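Quick notes from the Nisbet training ground open morning, typed on the bus so forgive the spelling.

Gates opened at 90 minutes before the first session. Queue already round to the car park. Got in eventually – wristband, map, off you go. Map was useless, by the way. Pitch 7 is behind the gym, not next to it.

Main thing everyone came for was the first team session. Short one. Rondos, some crossing, then a small sided game that got a bit lively. Mwende Mrema looked sharp on the left, two goals, one of them a proper thump from outside the box. She signed stuff for ages afterwards too. New keeper didn't train, no word why.

Then the indoor tour. Gym, physio room, the Skaltora recovery pools (no going in, obviously). The guide said the club did 114 sessions in here over the winter becuase the grass was so bad. Capacity for the new stand is still up in the air, he wouldn't be drawn on it.

Nutrition talk was better than expected. Carbs the night before, light breakfast, fruit straight after. Kids asked most of the questions – are chips allowed (sometimes).

Missed the Fudance warm-up class, full up. Go early if they run it again in May.
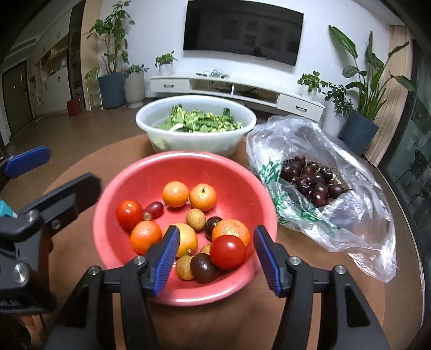
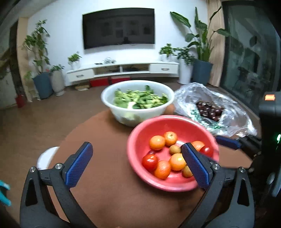 Oranges and tomatoes in the red bowl, white bowl next to it.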